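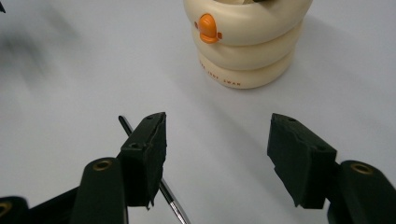
Last changed: December 2, 2021

Boiler log, continued. Pressure was down again this morning, 0.9 bar cold against the 1.4 I set at the weekend. Topped up through the filling loop to 1.4 and closed both valves hand tight, then a quarter turn with the pliers on the one that weeps. Wiped the loop with kitchen roll and left a dry sheet under it.

Gas meter read before breakfast. Use since the last reading is 130 kWh, which is high for a mild spell. The flow temperature had been left at 70 degrees. Turned it down to 58. The front bedroom took longer to warm but got there by mid-morning, and the return pipe was cool enough to hold, so the boiler ought to be condensing properly for once.

Bled the radiators in order, downstairs first. Air in the landing one only, a few seconds of hiss and then black water. The Grube valve on the hall radiator is still stuck at three. Took the head off and worked the pin with the flat of a spanner until it sprang back by itself. Refitted the head. It now shuts off at one, slowly.
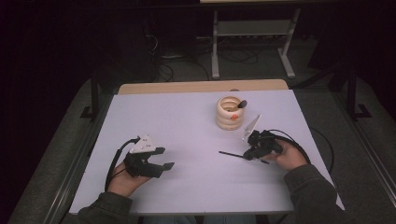 Both hands at the table.

Sheet under the filling loop still dry at noon, so the loss is somewhere else. Checked the pressure relief pipe outside by tying a freezer bag over the end. Checked under the bath as far as the torch would reach. No staining on the boards. The remaining suspects are the expansion vessel and the buried run to the kitchen, and I would much prefer the vessel.

Rang Modmont about a replacement vessel. They have none on the shelf and the branch at Brusulby is waiting for a delivery. The part is the same one fitted in May, which should not have failed already, but the receipt is in the folder if it has. Asked them to keep one back.

Electricity: the Watance monitor gave 1,715 watts with the fan heater on its low setting and everything else in the kitchen off. The label says 2 kW on high. Did not test high. The background load overnight is still about 90 watts and I can account for the fridge, the router and the boiler clock, which leaves a fair bit missing.

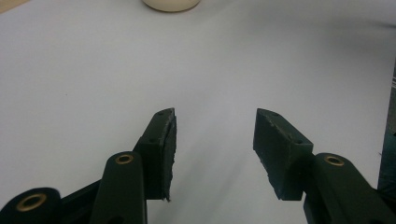

Pressure at six in the evening was 1.5 with the heating running, a rise of only 0.1 from cold. A flat vessel would have pushed it well past 2 by then. That points back to the buried run, unfortunately. Freezer bag outside empty.

Plan for tomorrow: isolate the boiler overnight with both service valves shut and read the gauge before opening them. If the boiler side holds, lift the board by the kitchen door. Buy inhibitor either way, as the system has had a lot of fresh water. Move the bread bin off the meter cupboard.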